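Skavadier Map Editor: Setting Up Your First Offline Region 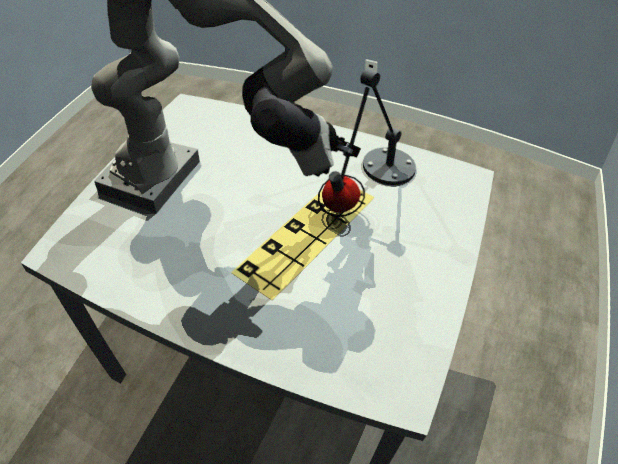
Figure 4. Robot arm and white table, rendered view.

Before you head out with your tablet, you'll want a region saved to it, so the map keeps working when the signal drops out in the hills. It takes a little patience the first time -- the download can be a big one -- but after that the updates are small and quick. We'll use the Rallotdale sample region in the steps below, and you're welcome to pick your own instead.

1. Connect to Wi-Fi and plug the tablet in.

2. Open Regions and tap Add New. Type Rallotdale in the search box and choose the first result.

3. Drag the corners of the blue box until it covers the roads and trails you need. The size at the bottom changes as you drag. The whole sample region comes to around 1428 MB.

4. Choose a detail level. Standard is fine for driving, and Full adds footpaths, gates and contour lines (lovely to have if you walk a lot!).

5. Tap Save and leave the screen open until the green check mark shows up.

6. Turn on airplane mode and zoom in on a side street. If the street names come up, your region is ready to go.

Note: You can keep up to 20 regions on one tablet. Older ones stay put until you remove them yourself under Regions > Manage.

Caution: Removing a region also removes any edits in it that you haven't sent yet. Please tap Send Edits first and wait for the count to reach zero.

If the download stops with error 409, another device on your account is saving the same region. Let that one finish, then tap Retry.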